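1/ Saturday morning, kettle's on, and I've finally got the handheld grippers for table 5 stripped, cleaned and back together. A few of you asked how I look after them, so here goes (long one, sorry!)

2/ First job is always the fingers. Wipe, then squeeze the whole way shut and let go slowly. Any gritty feeling and it goes back on the bench. The left one had it badly last week and Sveva Melis spotted it well before I did.

3/ Next, the metal plates on top. A plate that's a hair off makes the tracking wander, and then you lose an afternoon blaming the software. I nip the screws up by hand, 8 turns of the small driver, and stop there. Ottavio Barbieri goes tighter. We've agreed to disagree.

4/ Cable after that. The right one loops back round the hand, so leave plenty of slack before it drops past the table or it tugs at your wrist every time you reach over. Mine's had 25 hours on it since the last swap and it's still fine.

5/ Then a go with real things. Clear plastic boxes are horrible to grip, all shine and slippery edges, so they're my favourite check. White and green packet in the bottom one, right hand in after it, left hand open and ready:
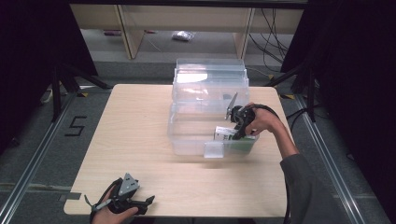

6/ Logging it
Every check goes in the Mondside book with the run number. Today's is 3901. I write down which hand, what I touched and anything that felt odd, even if it's only "bit stiff, maybe me".

7/ Still on my list: a new strap for the left one (Flundent do a softer kind, has anyone tried it?) and fresh finger pads for both. Danilo Mangubat reckons he's got a bag of 100 in a drawer somewhere. Danilo, if you're reading, Monday please!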